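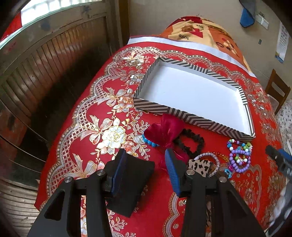
# Two-handed tidying demos: what order do I pick things up in, and does it matter?

**Nelli Heiskanen**

I'm recording demonstrations with a pair of hand-held grippers, one per hand. The task is to put a handful of small accessories into a box: bracelets, a bangle, a hair tie, a satin drawstring pouch. A child could do it. I have 200 takes so far and the trained arms do it like somebody wearing oven mitts during an earthquake.

The beaded bracelets go all right. The pouch is the trouble. In playback the left arm heads for it with great confidence, closes on the ruffled bit at the top, and comes up with either the pouch or a fistful of air. There doesn't seem to be a pattern. The right arm meanwhile goes for whatever it likes, sometimes the same thing the left arm is after, and they have a little standoff over it.

I've been picking things up in whatever order I felt like, on the theory that variety is good. My sister recorded some of the takes as well, and she is left-handed and in a hurry by nature.

So: fixed order or random order? And should I throw out the takes where I fumbled and tried again? I'd like to keep them, partly for the data and partly because I don't want to do them over.

Tools are two grippers with the soft blue pads, recording into Wetov, default settings.

---

### Zachary Paquette

Fixed order. Always fixed order. Also your pads are probably worn, replace them. I had 472 takes of a sock-folding job go bad and it was the pads.

> **Nelli Heiskanen:** The pads are 2 weeks old.

> **Zachary Paquette:** Then I'd look at the order.

---

### Iida Lehtinen

I'd leave the pads alone. Your 200 takes probably contain several different tasks that all happen to end with a full box, and the arms are averaging them. I did the same thing with a cutlery drawer at Clondasley last January and ended up with a robot that put a fork halfway in and waited for applause.

What I'd do, in this order:

1. Give each hand a job. Say the left takes the pouch and the soft things, the right takes the beads. It can be any split you like, but write it on a card and tape the card where your sister can see it. Most of the standoffs should go away with this alone.

2. Keep the order loose inside each hand's job, but shuffle the layout between takes. "Random order" on the same layout teaches the arm that there are eight good answers to one question. Move the items, turn the box a bit, and then go for the nearest one every time. The variety ends up in what the cameras see, where you want it.

3. Pick one place to grab the pouch and stick to it. The gathered part is decent, as there's something for the fingers to close on. The frill above it is mostly air with satin around it, and satin slides. Come in at the same tilt each time, close fully, pause for a beat, then lift. The pause feels silly, like waiting at a red light at 4 a.m., but it gives the model a clear moment that says "gripped." 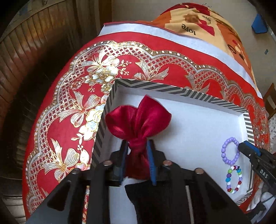 4. Decide where things land. If the bracelets go to one side, leave the other side for the pouch, and let go low. Dropping from a height looks fine when you do it and awful when the arm does it, and beads have plans of their own.

5. Wait your turn at the box. Two grippers over one box at the same moment will sooner or later block each other's view. One goes in, comes out, then the other goes in. You lose a couple of seconds a take.

On fumbles: keep the ones where you missed, backed off and got it on the second try. Those are worth having, and they're the only place the arm ever learns what to do about a miss. Bin the ones where you dropped something, said a word, and chased it across the tablecloth.

Then record 8 clean takes and watch them back at normal speed before doing more. If you can't tell from the video which hand is going where next, the model won't either.

> **Nelli Heiskanen:** Card is up. My sister has corrected the spelling on it. Do I need to retire the old 200?

> **Iida Lehtinen:** Sort them by who took the pouch. If the left hand did and grabbed it by the neck, it can stay. The rest go in a folder called "later," where mine have lived for years.

---

### Lempi Kauppinen

Agree with nearly all of Iida's list -- I'd only quarrel with number 5. If you make the hands strictly take turns in every single take, you'll get arms that take turns even when the box is wide open, and it's like watching two people be polite at a door. I let the second hand start moving while the first one is on its way out.

One more small thing. Wetov starts recording when you squeeze either gripper, so the first half second of every take is you squeezing at nothing. There's a trim setting under the session options and it's off by default. Mine learned to greet the table with a little pinch before each job. I've got rather fond of it, but you may want yours to just pick up the pouch.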